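Zu Besuch beim Tag der offenen Tür der Tierfuttermanufaktur Gredon

27. September 2023

Die Firma Gredon stellt in Sudton Kausnacks und Trockenfutter für Hunde her. Einmal im Jahr öffnet sie das Werk für Besucher, dieses Mal kamen 57 Anmeldungen zusammen. Wir wurden in kleinere Gruppen aufgeteilt, unsere führte Assunta Guerra aus der Qualitätssicherung.

Vor dem Rundgang gab es Kittel, Haube und Überschuhe. Schmuck musste ins Schließfach, eigene Hunde durften nicht mit ins Gebäude.

Los ging es in der Warenannahme. Lammlunge und Rinderkopfhaut kommen gekühlt an und werden am selben Tag zugeschnitten. Danach geht es auf Horden in die Trockenkammern. Der Geruch dort ist kräftig, nach ein paar Minuten gewöhnt man sich daran. Pro Woche verlassen nahezu 3.000 Kilo Snacks das Haus, das Trockenfutter nicht mitgerechnet.

Für das Trockenfutter steht seit Mai eine neue Anlage in der hinteren Halle. Sie lief während unseres Besuchs, deshalb war von den Erklärungen nur die Hälfte zu verstehen. Die Sorte »Tijani« für empfindliche Hunde kommt ohne Weizen aus und enthält nur eine tierische Eiweißquelle, entweder Pferd oder Ente. Auf meine Frage nach dem Ascheanteil bekam ich sofort eine Zahl und das Datenblatt dazu – das ist auf Messen selten so.

Im Obergeschoss sprach Olumide Bassey über Rückstellmuster. Von jeder Charge wird eine Probe aufgehoben, im Regal lagen an diesem Tag 1.374 Beutel. 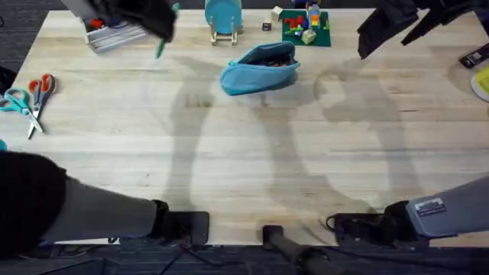 Zwei Roboterarme am Holztisch, der linke mit grünem Stift.

Zum Schluss ging es in den Werksverkauf. Bruchware kostet dort deutlich weniger als im Laden, Rinderohren waren am Nachmittag schon ausverkauft. Ich habe zwei Beutel Entenstreifen mitgenommen, unsere Hündin frisst sie gern.

Parkplätze gibt es nur wenige, vom Bahnhof Sudton läuft man eine Viertelstunde. Anmelden kann man sich per Mail im Büro bei Rin Minami.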